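Print this page | E-mail this page

Friday, March 15, 2024

Straps and caps, bench notes

Second go at the accessories table. The claim we are supposed to be checking, in case anyone reads this cold: that sorting small soft goods by material, the way the Claro sheet lays it out, is quicker and kinder to the goods than sorting by what they are. I did not believe this in August and I don't believe it much now, but I said I would give it a fair run, so I am giving it one.

The sheet has 10 headings. Webbing, knit, felt, stiffened fabric, leather and leather-like, and so on down to "mixed," which is where everything ends up if you let it. Somebody at the Jakalville store has written in pencil next to "mixed" the word "most." I am leaving that on the sheet.

Started with the strap box. It came over from Jakalville with a label saying 63 pieces, which I have taken on trust. Dumped a part of it out on the wood table by the wall instead of the gray bench, as the gray bench still has the Pratska shelf parts on it and I was told not to move them until the brackets are sorted out. The wood table is fine. It's pale enough that black webbing shows up well, which is more than I can say for the bench.

First problem, and it is the same problem as before. What is a strap? I don't mean that as a clever question. The sheet wants webbing in one tray and leather or rubber in another. Half of what I pick up has both, joined with a metal fitting, and now I have three headings for one object. I wrote down where I would put each one on a first look and then again after lunch, and my own answers did not match.

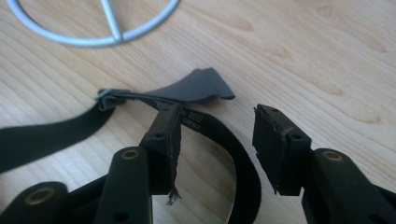 Black strap with buckle and dark gray flap. Webbing? Leather-like? Filed under "mixed," under protest.

I spent longer on that one than it deserved. The flap could be rubber and it could be leather, and I went back and forth on it. There is white print on the band, in a few short lines, and I gave up on that too. If the method depends on knowing what a thing is made of, then the method needs a way to find out that isn't me squinting. The sheet says "determine material by touch." Fine, but my touch and the next person's touch are two instruments and neither has been calibrated.

Sorting by what they are: strap. Done. One word. I'm trying to be fair here, and I will say the material trays do look tidier at the end, and I can see the sense in keeping metal fittings off the knits. Whether that is worth the extra handling is another matter. Hamdan's write-up says snags went down after they switched. It does not say what they were before, or who was looking, or whether they had also bought new trays that month. I would want all three before I repeated the claim to anybody.

Note on tangles. The sheet says to separate all webbing fully before sorting. I tried it both ways. Loosening the heap and pulling pieces out by the buckle end suits me better than undoing the lot first. My impression only, no times taken. Next time I should take times and stop writing "my impression."

Note on tray labels: the tape is peeling again. Use the other tape.

Then caps. I thought caps would be the easy part, and for the plain ones they were. The sheet treats a cap as "stiffened fabric" if the brim holds its shape and "knit" if it doesn't have a brim at all, and I have no quarrel with that. Two colors or one makes no difference under Claro. It makes a difference to anyone who comes in looking for a red and black one, though, and I have yet to hear a customer ask for stiffened fabric.

What I do want settled is whether caps get hung or laid flat. The sheet says flat, crown up, brims all one way. We have been hanging them because that is how we've always done it, and I can't find a reason written down anywhere for either. Flat takes up a lot of table. Hanging, in theory, pulls the crown out of shape, but I've never seen a test of that and I suspect it got copied from one handling guide into the next.

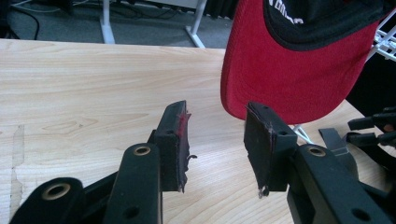
Hanging is fine for a week and bad for a season, was the comment from the Jakalville end when I read them this part over the phone. Also that I was overthinking it, and that brims go wavy from being stacked and have nothing to fear from a hook. I asked if that had been measured. It had not. I've written it down anyway, marked as opinion, next to mine.

So where that leaves caps: no change yet. Half the plain ones stay up, the other half go flat in the wide drawer, and I check both lots in August. Draw around each brim on paper first so there is something to compare against. Otherwise we'll be doing this from memory, and I know what that is worth.

The stock list says 2,193 soft items in total across both rooms. At today's pace I am not doing them all by material, and I'd argue against anyone else doing it either until the sheet has a proper rule for joined pieces. My proposal, for what it's worth — go by whatever part touches the wearer, and ignore the hardware. That at least gives one answer per object. I'll try it on the rest of the strap box Monday.

To order: tape, drawer liner, 200 tie-on tags (the small ones, the large ones hang over the tray edge and catch).

Strap box is back on the low shelf, lid on. Please don't tip it into the cap drawer.

Contact the workshop | © 2024 Pratska Workshop Notes | Back to top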